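Corklow Community Hall Association
Minutes of the September general meeting

The meeting opened at 7:05 p.m. in the small room. The chair noted that a quorum was present and that the agenda had been posted on the hall door and on the web page. Apologies were received from two members.

1. Minutes of the previous meeting

The minutes were read. One correction was asked for under item 6, where the rental rate for the kitchen had been given per day and should have been per half day. With that change the minutes were approved.

2. Matters arising

The gutter on the north side has been cleaned out and the loose downspout strapped back to the wall. The contractor from Drirnomden did not charge for the strap. A letter of thanks has gone out.

The lost key to the side door has not been found. It was agreed to change the lock before the winter program starts. Four keys will be cut and signed for in the book.

The county has not yet answered our letter about the streetlight at the entrance to the lot. The secretary will write again and copy the road department.

3. Accounts

The balance sheet was handed out. The operating account is in reasonable shape, mostly on the strength of the summer rentals. The roof reserve stands at $3,000 and has not been touched this year.

A member asked why the heating bill had been paid in advance. The oil supplier offers a fixed price to customers who pay before October, and the hall took it last year as well. The member asked that this be shown on its own line in future, and it was agreed.

The insurance renewal has arrived. The premium has gone up. The insurer wants a list of contents with values, and wants to know whether the stage curtains are flame treated. Nobody present knew. The curtains were put up before any of the current officers joined. The label on the back will be checked, and if there is no label the insurer will be told so.

The accounts were accepted as presented.

4. Floor of the main hall

This item took up most of the meeting.

The floor has not been refinished in many years. The finish has worn through in front of the stage and along the path from the main doors to the kitchen. Three flooring firms were asked for quotes and two replied.

Kustutov Floors proposes to sand the whole hall back to bare wood and put on three coats of a water-based finish. The hall would be closed for nine days. They would move the piano but not the stage steps.

The second firm, Sqalli, proposes to screen the old finish lightly and put two new coats over it. The hall would be closed for four days. Their price is $1,000 lower. They were open about the fact that the worn path to the kitchen would still show, and that a full sanding would be needed at some point anyway.

Points raised in discussion:

The dance group said the present floor is slow in some places and fast in others, and that people have slipped near the stage. They would rather lose nine days once than four days now and nine more later.

The badminton group asked that the court lines be put back. Neither quote includes lines. Kustutov said on the phone that they can paint them between the second and third coats if we mark them out ourselves.

A member was worried about how many more times the floor can be sanded. Both firms pulled up the vent cover by the radiator and looked at the thickness of the boards there. Both said there is enough wood for at least two more sandings.

There was some discussion of color. Years of old varnish have turned the floor a dark orange. Several people liked it that way. Others felt the hall is gloomy in winter and that a pale wood with a clear finish would make a big difference without touching the lights. The tone they had in mind was that of a light wooden tabletop.
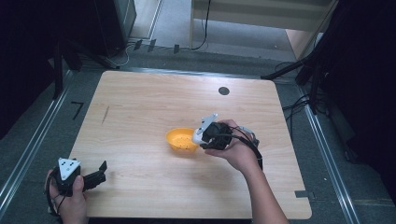

5. Vote on the floor

It was moved and seconded that the hall accept the Kustutov quote for full sanding, with a clear finish and no stain. The motion passed, with three against.

A second motion, that the satin finish be chosen over the gloss, was put off. Members asked to see how each one looks under the hall lights. Kustutov will be asked to leave two sample boards in the entry, and the officers may settle the matter by email once people have had a week to look at them.

The work is to be booked for January, when there are the fewest rentals. The preschool will use the small room for those nine days. The dance group will skip one week and meet at the school gym the other, if the school agrees.

Money for the work will come partly from the operating account and partly from the proceeds of the fall supper. The roof reserve is not to be used. This was asked for twice and is recorded here at the request of the members who asked.

6. Tables

The folding tables are in poor condition. Several have legs that will not lock, and two have been taken out of use. The kitchen group would like light-colored tops so that spills can be seen and wiped up, and would like to stop covering every table with paper for the suppers.

The choice is between molded plastic tables, which are light and cheap, and wood-topped ones, which are heavier and cost more. The quilters spoke for wood, as the plastic ones bow in the middle and the sewing machines shake on them. The supper crew spoke for plastic, as they are the ones who carry them. It was pointed out that the hall could buy some of each.

A question was asked about glare. The card players said that a shiny top under the ceiling lights is hard on the eyes by the end of an evening. A pale wood top can show the same trouble where the light falls on it, and a matte finish should be asked for.

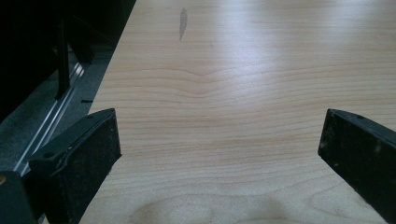 7. Decision on tables

A sum of $400 was set aside for a first purchase of wood-topped tables, to be kept in the small room and used by the quilters and the card players. They are not to go outside. The supper crew will get prices on plastic tables for the November meeting.

The two broken tables may be taken by anyone who wants them. If they are still in the shed by the end of the month they will go to the dump.

8. Fall supper

The supper will be held in October as usual, with two sittings, at 4:30 p.m. and 6 p.m. The menu is the same as last year except that there will be a meatless dish. Ticket prices stay as they are for adults. Children under five are free.

Last year the second sitting ran out of potatoes. More will be ordered. The kitchen group also asks that people who promise pies bring them by 3 p.m. -- several came in after the first sitting had started and sat in the kitchen uncut.

Dishes left behind from last year are still on the shelf over the sink. Please claim them.

Parking was a problem. The church across the road has said we may use its lot, provided the lane to the back is kept clear.

9. Small room

The back wall has been painted and the shelf put back up. The window still sticks. Someone will plane the sash when the weather is dry.

The quilters asked what should be used to clean a finished wood table. The advice from Sqalli was a damp cloth with a drop of dish soap, dried off right away, and no spray polish, as polish builds up and makes later refinishing harder. Hot pans and coffee urns should always go on a mat. Notes to this effect will be taped inside the cupboard door. Members also asked for felt pads under the sewing machines, and the quilters will supply their own.

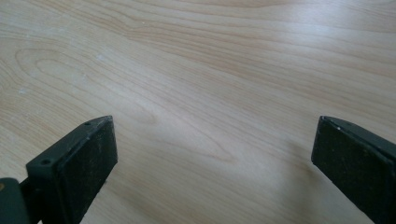

Wood grain on a light tabletop.

10. Correspondence

A letter was received from the Drirnomden hall asking whether we would share the cost of a set of portable stage lights. There was interest, but members wanted to know where the lights would be stored and who would pay for bulbs. The secretary will ask.

A rental request for a wedding in June was approved on the usual terms. The couple asked about candles. Candles are allowed in glass holders only.

11. Other business

The notice board is full of old notices. Anything past its date will be taken down.

A member asked if the outside tap could be shut off earlier this year, as the pipe froze last winter. It will be done when the hoses are put away in October.

The piano needs tuning. It was agreed to wait until it has been moved for the floor work and moved back again.

12. Next meeting

The next meeting will be in November at 7 p.m. in the small room. Items for the agenda should reach the secretary one week ahead.

The meeting closed at 8:50 p.m. Coffee was served.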